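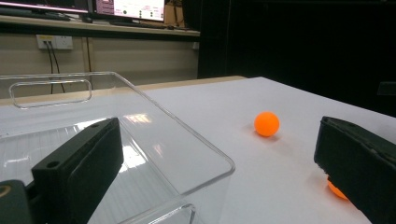

## Zellow Clear Storage Box

The Zellow is an open box of clear acrylic for desks, shelves and cupboards. The walls are thin and glossy, and you can look through them and find what you need without taking everything out. A rounded handle cutout in the wall gives a place for the fingers when you pull the box from a shelf.

**Good for**

- tea bags and small packets
- pens, tape and chargers
- bathroom bottles, standing up

**Sizes**

Height is 15 cm for all models. The small one is 17 cm wide, and the large one is wider by 5 cm.

**Care**

Wash by hand with lukewarm water and mild soap, then dry with a soft cloth. Please do not use window spray or the rough side of a sponge. Acrylic takes scratches more easily than glass. Not for the dishwasher.

**Ordering**

Sold by Cenero in single pieces. Shops and schools which need 100 pieces or more can write to Nesma Nasr in our sales office for a separate price. Please mention the size in your message. Lids are not included and must be ordered apart, under the name Jovia.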